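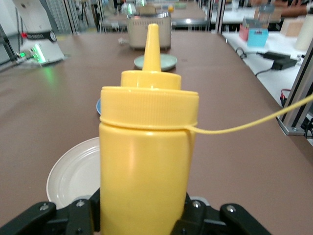

A gripper holds a yellow squeeze bottle by its base at the Godinho test tables.

The arm that learns the kitchen

By Duarte Barreto
Aug 2, 2024
Print | E-mail | 14 shares | 3 comments

Joaquim Tavares spent seven years on the tray line at Godinho, a catering kitchen that sends out lunches to offices and schools. He portioned rice, added sauce, wiped the rim of the plate and passed it along. Since May he has worked one floor up, teaching robot arms to do parts of the same job.

The test room has long tables, a rice cooker, plates in several colors and a squeeze bottle with a tapered nozzle. The arms run on software from Woltero, a small supplier that charges by the month. Tavares guides an arm through a task, checks the recording and does it again. On a good shift he gets through 85 recordings. Each one is a single small action, such as picking up a bottle or setting down a plate.

"The bottle was the hard one for me," he says. "If you hold it too high, you squeeze it before you want to. I never thought about where my fingers went."

The company employs 123 people, and many of them asked early on what the arms would mean for their hours. Management put its answer in writing: no one on the tray line would lose a job before the end of next year. After that, the letter made no promises. Some workers took it as good news and some did not.

So far the daily change is modest. One arm works the sauce station on the early shift — with a person beside it — and handles about 200 plates before the first break. The person who used to do the squeezing now checks portions and refills bottles. Wrist complaints at that station have dropped, according to the shift lead. Talk has dropped as well. The two people who used to stand there side by side are now at opposite ends of the line.

Pay is the open question. Tavares got a raise when he moved upstairs, but the refill job pays the same as before, though it comes with a screen to watch and alarms to clear. Workers have asked for a new pay grade, and talks are still going on.

Tavares still goes down to the line when it is short of hands. He says he is slower than he was in the spring.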